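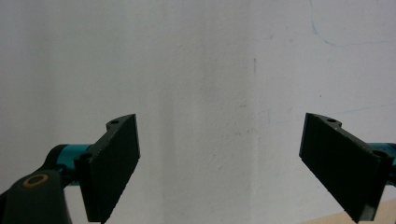

## 4.2 Wer erzählt da eigentlich im Vorwort?

Jetzt komme ich zu dem Teil, auf den ich mich beim Schreiben am meisten gefreut habe (und der mich die meisten Nerven gekostet hat): die Vorworte. In meinem Korpus stehen 85 Memoiren von Leuten, die für längere Zeit in ein fremdes Land gegangen sind, als Lehrerin, als Brunnenbauer, als Ehefrau von irgendwem. 76 davon haben ein Vorwort. Das hat mich überrascht, ich hatte mit viel weniger gerechnet!

Beim ersten Durchgang habe ich nur markiert, an welcher Stelle zum ersten Mal »ich« steht. Klingt banal, aber probieren Sie es einmal aus. Kastriot Ionescu lässt sein *Winter in Ciltdale* mit drei Seiten über den Fahrplan der Fähre anfangen, und das »ich« taucht erst auf, als er das Schiff verpasst. Samran Rojanasak dagegen schreibt in *Cimudport, von hinten gelesen* schon im ersten Satz »ich habe gelogen« und nimmt das zwei Absätze später halb wieder zurück. Ich habe das Buch im August zweimal gelesen und weiß immer noch nicht, welche Lüge gemeint ist.

Ich habe mich deshalb gefragt, ob man die Vorworte überhaupt als Teil der Erzählung behandeln darf. In der Autobiografieforschung läuft das Vorwort ja gern unter »Paratext« und wird dann freundlich beiseitegelegt. Bei Rojanasak geht das schlicht nicht: Wer die ersten Seiten überblättert, versteht das Kapitel über die Schwiegermutter falsch, und zwar gründlich.

**Abbildung 2.** Matte weiße Wand.
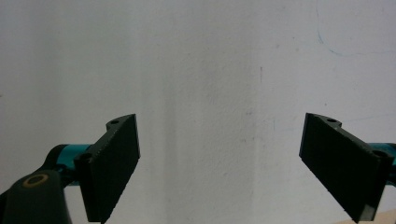
Schwieriger wird es bei den Neuauflagen. Der Verlag Yimyam hat Ionescus Buch zunächst in 1000 Exemplaren gedruckt, und erst die spätere Ausgabe in der Reihe Sondeo bekam ein zweites Vorwort, in dem der Autor sein jüngeres Ich ziemlich ruppig zurechtweist. Welches zählt denn nun? Ich habe beide aufgenommen, aber als einen Fall codiert, weil sonst die Bücher mit vielen Auflagen das ganze Bild verziehen. Man kann das auch anders machen (in einem frühen Entwurf hatte ich sie noch getrennt), nur passen die Werte dann nicht mehr zu Abschnitt 4.1.

Bleiben die Bände ganz ohne Vorwort. Die meisten steigen mit einer Ankunft ein, gern am Hafen oder an einer staubigen Haltestelle, und holen die Erklärungen irgendwo im zweiten Kapitel nach. Ich lese diese Stellen als verschobene Vorworte und nehme sie mir in Abschnitt 4.3 einzeln vor.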